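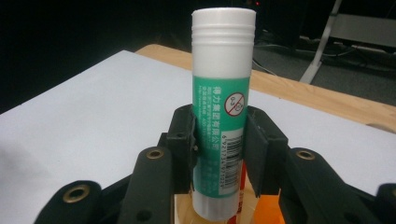 A glue stick with a white cap and green label, one of the everyday items covered by the Trellell desk program.

MEDIA RELEASE

Ratska launches Trellell desk-tidying program for shared workplaces

Ratska has today announced the national release of Trellell, a short program that helps offices, libraries and community centres organise the small stationery kept on shared desks. Registrations open in April.

The program follows a trial at 115 shared desks across eight sites. Participating organisations receive a printed guide, a set of drawer labels and up to three facilitated sessions.

"Small items are handled by everyone and put away by very few," said Jaqueline Manríquez, Program Director at Ratska. "Trellell gives each item an agreed place and gives staff a routine that fits into the end of the working day." 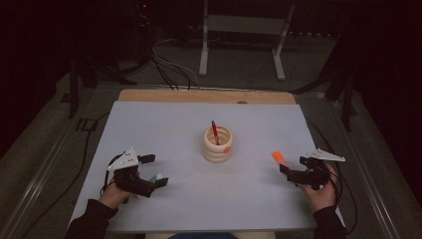 A ribbed, cream-coloured pen holder with a red pen or marker standing in it.

Trellell begins with the holder. Sites are asked to choose one container for each desk, keep it within reach of either hand, and reserve it for writing instruments in daily use. 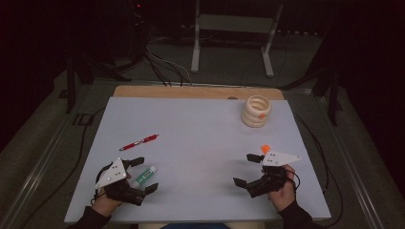
The second session deals with clearing the work surface. Staff move everything to one board or tabletop and sort it before any item is returned. A red pen lying well away from the ribbed holder is a typical starting point, and the guide recommends that pens be dealt with first. Adhesives, tape and correction products are stored separately.

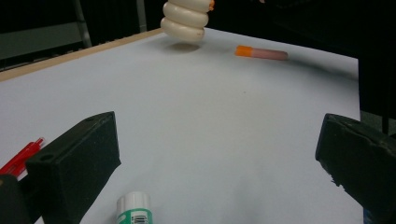
Cleaning is also addressed in the guide, which was prepared with design consultancy Baumgart. Holders are to be raised and the surface underneath wiped at the close of each week. With the white ringed stack lifted just clear of the tabletop, the area it normally hides can be reached easily. Caps are checked at the same time.

"The routine takes two people a matter of minutes," said Murdo Imrie of Baumgart.

Drawer labels will be distributed by Pravus. Organisations wishing to register may contact the Ratska program office during business hours.

ENDS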